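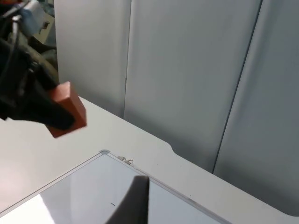
Students in the robotics club at Rumenville High School will spend the rest of the winter teaching a robot arm to pick up and put down small blocks, the club's faculty adviser said Wednesday.

The project is the club's entry in the Ostatdale Student Automation Challenge, which is set for July. Teams from Rumenville, Ostcombe and Villanueva have signed up so far. Each team has to program an arm to lift a block, carry it over a flat board and set it down inside a marked square without any help from a person.

Lovely Lumanlan, the club's adviser, said the students began with the gripper and left the rest of the program for later.

"If the fingers don't close on the block the right way, nothing after that matters," Lumanlan said. "They wanted to start with the hard part, and I let them."

The club has 23 members this year. They work in three groups, with one group in the lab at a time and the other two joining by video from home. The groups trade places each week. Students at home write and check the code, and the group in the lab runs it on the arm and reports back.

Lumanlan said the setup has slowed things down a little but has also made the students keep better notes. Every test run goes into a shared log with the grip setting, the starting position of the block and the result. The log had some 60 entries when the school closed for winter break.

Under the challenge rules, a team can earn up to 100 points. Most of them are given for placing blocks inside the square, and the rest are for the written report and a short talk to the judges. Points are taken off for a dropped block or for touching the arm during a run. Teams may use any gripper they like, but the blocks are the same for everyone and will be handed out by the organizers on the day.

The rule about the blocks has shaped much of the work at Rumenville. The students don't know yet how the blocks will be laid out on the table, so they have been practicing with a block turned at different angles. A block that is picked up tilted has to be straightened before it is put down - a step that two of the groups are handling in different ways. The club plans to compare both methods before choosing one.

The third group is writing the part of the program that tells the arm when to let go. Lumanlan said that work will go on over the break, using recordings from earlier runs.

The club meets after school on Wednesdays and is open to students in all grades. No experience with programming is needed. Students who want to join for the spring should speak with Lumanlan or leave their name at the main office once classes start again. A parent permission form is required for lab time.

Posted 12/30/20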